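Home Forums Glazes & Firing Members Search Log in

Thread: Speckled glaze pinholing on the second firing

stolon_pots
I mix a cream glaze over a speckled stoneware body and fire to cone 6 in an electric kiln. The first load in February came out fine. The second load had pinholes on nearly every mug, mostly on the outside walls. Same bucket, same clay. The only change I know of is that I bisqued faster because I needed the shelves. Has anyone fixed this without changing the recipe?

kilnroom45
Fast bisque would be my first guess. Speckled bodies have a lot going on in them and the gas needs time to get out. Slow the bisque down and hold it for 30 minutes at the top. Then try again with a few test pieces before you load a full kiln.

Fetbridge
I disagree with that. I have bisqued fast for years with the same kind of clay and no pinholes. I would look at glaze thickness. If the bucket sat with the lid off between loads, it thickened up and you put on more than you think. Do you measure specific gravity or go by feel?

stolon_pots
By feel. The lid was on, but it was a few weeks between loads.

Fetbridge
Then weigh it. 100 ml in a graduated cylinder on a kitchen scale, subtract the cylinder. Write the number on the lid with the date. Going by feel is how I ruined a whole shelf of bowls.

sandoval_clay
Both can be true. I had pinholes from thick glaze and also from bisque that was too quick, in the same year. What helped me most was a drop and hold at the end of the glaze firing. Go to temperature, drop 100 degrees F, hold 30 minutes, then let it cool. The surface has time to heal over.

My small cups are cream with a darker speckle, probably close to what you are after.
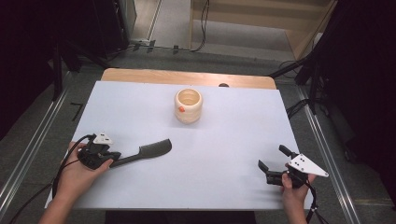 Small cup, cream speckle glaze. Orange dot is low on the side.

I have been using the drop and hold for 12 loads now and have not gone back.

kilnroom45
Nice color. What is the cone on that?

sandoval_clay
Cone 6, two coats, brushed. The glaze is thinner than most people put it on.

Fetbridge
Drop and hold covers up a thick coat. It does not fix it. I would still want the specific gravity first, otherwise you are paying for extra kiln time on every load.

sandoval_clay
It adds very little to my bill. I would spend that before I threw out a load of mugs.

Glenys Doolan
Are the pinholes going down to bare clay, or are they only in the surface? If you can see clay at the bottom, it is usually gas from the body and I am with kilnroom45. If they are shallow with soft edges, they were healing and ran out of time.

stolon_pots
Down to the clay on most of them. A few shallow ones near the rims.

Glenys Doolan
Then slow the bisque first. Leave the glaze alone for that load or you will not know which change did it.

stolon_pots
OK. I will do six test tiles with the slow bisque and the same bucket, and weigh the glaze while I am at it. Will post when they are out.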